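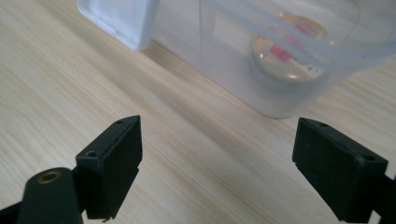
Faut-il conserver, dans un jeu de démonstrations destiné à l'apprentissage, les essais où l'opérateur a dû se reprendre ?
Il convient de les conserver lorsque la tâche est menée à son terme, à condition de signaler la reprise dans les métadonnées, de façon à pouvoir les écarter ou les pondérer lors de l'entraînement.

coordination_climo
Messages : 42
22 avr. 2023

La question ci-dessus nous est parvenue à plusieurs reprises depuis l'ouverture de la campagne Climo, et la réponse est celle du protocole en vigueur. Le présent fil a pour objet de recueillir les observations des sites participants avant la révision du texte. Nous rappelons que les démonstrations sont réalisées à la pince tenue en main, sur table, avec des récipients et boîtes en plastique d'usage courant. Chaque site est invité à faire connaître sa pratique en matière de reprises, de cadrage et de position de départ.

atelier_merstead
Membre

Le site de Merstead applique la règle depuis le début du mois et n'y voit pas d'obstacle de principe. Une difficulté demeure toutefois : le terme « reprise » n'est pas défini. Un opérateur qui rouvre les doigts d'un centimètre avant de refermer se reprend-il ? Chez nous, deux annotateurs sur le même lot n'ont pas donné la même réponse, et nous avons dû arbitrer épisode par épisode. Nous demandons qu'une définition figure au protocole.

annotation_boateng
Membre

Nous partageons cette demande. En revanche, le groupe Boateng est défavorable à la conservation systématique. Sur un lot de 100 épisodes, nous en avons retiré 4 dont la reprise occupait plus de temps que le geste lui-même. Un modèle par imitation reproduit aussi les hésitations, et la pondération évoquée plus haut suppose que tous les utilisateurs du jeu en fassent usage - ce que rien ne garantit.

coordination_climo
Messages : 43

Le retrait d'épisodes par un site, sans concertation, pose une difficulté de traçabilité. Nous prions le groupe Boateng de bien vouloir déposer les épisodes concernés dans le répertoire commun, avec la mention « écarté ». La décision de les exclure appartient à l'équipe d'entraînement.

annotation_boateng
Membre

Il en est pris acte. Les fichiers d'origine ont été conservés et seront déposés. Nous maintenons notre réserve sur le fond.

site_clisen
Membre

Pour Clisen, le point le plus sensible concerne les plastiques translucides. Les contours se détachent mal sur un plateau de bois clair, en particulier lorsque la pièce est posée à plat. Nous avons donc adopté la consigne suivante : l'approche débute doigts ouverts, la pièce visible au-delà des doigts, et l'opérateur marque un temps d'arrêt avant d'avancer.

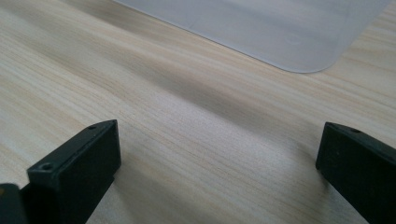

Ce temps d'arrêt facilite le découpage des épisodes et permet à l'annotateur de vérifier que le bord de la pièce reste lisible. Nous faisons également varier l'angle d'approche d'un essai à l'autre, sans déplacer le poste. Sur la question des reprises, notre position est proche de celle de la coordination : les essais corrigés renseignent le modèle sur la manière de revenir à une trajectoire correcte.

atelier_merstead
Membre

L'arrêt initial nous paraît discutable. S'il figure dans tous les épisodes, la politique apprise risque de s'immobiliser devant la pièce. Nous avons rencontré ce comportement lors d'une campagne antérieure et avons dû rogner le début de 70 enregistrements.

site_clisen
Membre

L'observation est recevable. L'arrêt dure environ une seconde et nous le supprimons au découpage, mais cette étape n'est pas écrite dans notre fiche de poste. Elle y sera ajoutée.

coordination_climo
Messages : 44

Sont retenus à ce stade, pour la version révisée :
- une définition de la reprise, à savoir toute réouverture des doigts après un premier contact avec l'objet ;
- l'obligation de déposer l'ensemble des épisodes, y compris ceux qu'un site propose d'écarter ;
- la suppression de l'arrêt initial au découpage, lorsqu'il est pratiqué.

La pondération des essais corrigés reste ouverte. Les sites peuvent transmettre leurs remarques sur ce point jusqu'à la fin du mois d'avril.

annotation_boateng
Membre

La définition proposée laisse de côté les hésitations antérieures au contact, qui sont chez nous les plus fréquentes. Nous transmettrons une rédaction complémentaire.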